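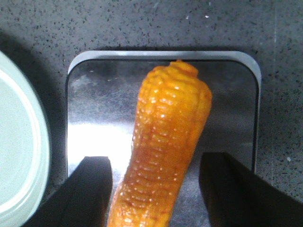 Chapter 3
Play Food and Pretend Kitchens

In this chapter you will study:
how play food is shaped, coloured and finished
what children do with it at different ages
how to set up and stock a play kitchen
cleaning, checking and storing small items

Most nurseries own a box of play food, and in many of them it is the most used box in the room. It comes out at the start of the morning and goes back, usually with some pieces missing, before lunch. Because it is so ordinary, staff tend to give it little thought when they order stock or plan a session. This chapter looks at it in more detail.

Play food can be made of wood, felt, card, rubber or plastic. Each has its own feel and its own problems. Felt is quiet and light but takes up stains. Wood lasts well, though paint may chip at the edges. Moulded pieces can carry a lot of surface detail, such as rows of bumps or ridges, and a child can feel these with the fingers as well as see them. The same detail holds dirt, and a ridged piece takes longer to scrub than a smooth one.

Likeness is a separate question from material. Some pieces copy a real vegetable closely. Others keep only the general shape and a strong colour, so that one long orange item may be served as a carrot by one child and as corn on the cob by the next. Adults often want to correct this. There is seldom any need. A child who has decided what the item is will go on to chop it, cook it and hand it round, and the talk that goes with those actions is what the adult should be listening for.

Case study: the Mundwood play kitchen

Mundwood is a nursery with 8 children in its youngest group. When Radek Brabec took over the room in June, the play kitchen had a cooker, a sink and a large basket of mixed food. The children tipped the basket out each morning and then walked away from it. Brabec took out most of the food and put the rest on shallow trays at the children's height, with one kind of food to a tray. He also added real pans with the lids removed.

Over the next weeks he noted that the children stayed longer and carried food from place to place. They began to put pieces back on the trays without being asked, though not always on the right one. The basket was kept in the cupboard and its contents were swapped in when interest dropped.

Before you read on

1. List the play food in a setting you know. Which pieces are used every day, and which are left in the box?
2. Choose one piece and run your thumb over it. Note where dirt could collect.
3. Watch a child use a piece of play food for five minutes. Write down the names the child gives it.

Key words: moulded, pretend play, likeness, rotation of stock

3.1 Shape and grip

A child of two picks up most objects with the whole hand. Long pieces that are narrower at one end are easy to hold in this way and easy to pass to someone else. Round pieces roll, and are more often dropped or thrown. When choosing a first set, include both kinds, and check every piece against the size guidance in Chapter 2.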